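Carpet in the work room, part two

The dark gray speckled carpet in the work room has now been down since November, and I have enough use on it to write up the details I skipped last time. The room measures 44 square meters. The full order, including underlay and delivery from Druden, came to 2,630, of which 1,993 was the carpet itself.

Pile and color

I asked for a short pile. Chairs roll on it without much drag, and dropped screws stay where they land. Finding them is another matter. The speckle hides lint and dust very well, and it hides small dark parts equally well. I now go over the floor with a magnet before vacuuming.
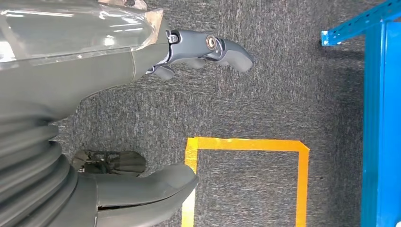

Cleaning

The vacuum is set to the second lowest suction level. On the highest level the head sticks to the pile and lifts the edge near the door - I have since put double-sided tape under that edge. For spots I use lukewarm water and a white cloth, blotting from the outside in. Colored cloths left a faint tint on my offcut, so I stopped using them.

Joins

There is one join, parallel to the window wall. Yuzhen Luo cut it with a straightedge and a new blade every two meters. It is still flat, apart from one short stretch by the radiator where the underlay was trimmed too far back. I have a strip of underlay left over and will lift that section when the shelves are moved.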